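Antes de abrir a porta

Um guia de boas práticas para ensaios simulados de robôs domésticos pede menos vídeos de demonstração e mais papelada. Algumas equipes já aderiram.

Quem acompanha a robótica doméstica conhece o problema. Um laboratório anuncia que seu braço guarda compras na geladeira, outro anuncia o mesmo, e os dois números não podem ser comparados. Um conta como sucesso qualquer objeto que termine dentro do móvel. O outro exige que ele esteja na prateleira indicada e que a porta não tenha sido tocada.

O guia Hudel, que circula desde o ano passado entre grupos que trabalham com simulação, tenta resolver essa diferença antes que o robô chegue a uma cozinha de verdade. O texto é curto e trata quase só de registro: o que anotar, quando anotar e o que não pode ser alterado depois.

A primeira regra é escrever o critério de sucesso antes da primeira execução. O critério precisa nomear o objeto, o destino e o instante em que a posição é verificada. Se a equipe mudar de ideia no meio da série, a série recomeça e a antiga continua no arquivo, com sua versão.

A segunda trata das câmeras. O guia pede que toda vista usada pelo sistema de controle seja guardada, inclusive as que mostram pouco. Uma vista de pulso pode passar boa parte da tarefa voltada para uma divisória ou para a parte de baixo de uma prateleira, e esses trechos costumam ser os primeiros descartados quando falta espaço em disco. Para Lahcen Mahrous, que coordena os ensaios da Zaltivell, é um erro.

"Quando alguém contesta um resultado, a pergunta é sempre o que o robô tinha à disposição naquele momento", diz. "Se você só guardou a vista bonita, não tem resposta."

A equipe de Mahrous fez uma revisão do próprio arquivo antes de adotar as regras. Das 1235 execuções guardadas, 1105 tinham o conjunto completo de vistas. As demais foram retiradas das tabelas de desempenho e mantidas apenas para consulta interna. Outras 159 precisaram de nova classificação, porque o critério anotado não dizia se uma gaveta deixada aberta contava como falha.

Gavetas e portas ocupam um capítulo inteiro. O estado inicial de cada parte móvel deve constar na ficha: aberta, fechada ou entreaberta, com o ângulo. Começar com as portas já abertas é permitido, desde que o relatório diga isso na mesma página do resultado. O guia também recomenda variar a posição e o tipo dos alimentos e declarar a semente usada no sorteio, para que outro grupo possa repetir a mesma disposição.

Há críticas. A Jindo, que desenvolve garras para cozinhas pequenas, considera excessivo o mínimo de 700 execuções por tarefa. O guia admite séries menores em fase de desenvolvimento, mas veta o uso delas em material de divulgação. O grupo Abdelaziz propôs um limite de força nas dobradiças, também dentro do simulador, e a proposta deve ser discutida em agosto.

Mahrous apoia o limite. Segundo ele, um simulador tolerante demais deixa passar um braço que empurra a prateleira, e o hábito só aparece mais tarde, no equipamento físico.
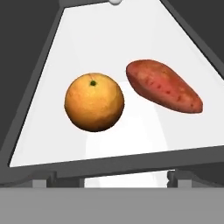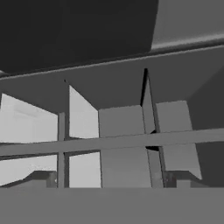
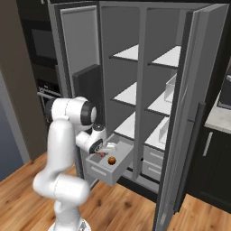
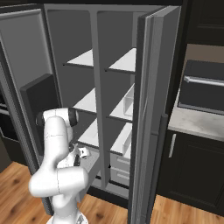 Reportagem: Redação
Cenas de simulação em cozinha virtual
Publicado em 2024-07-22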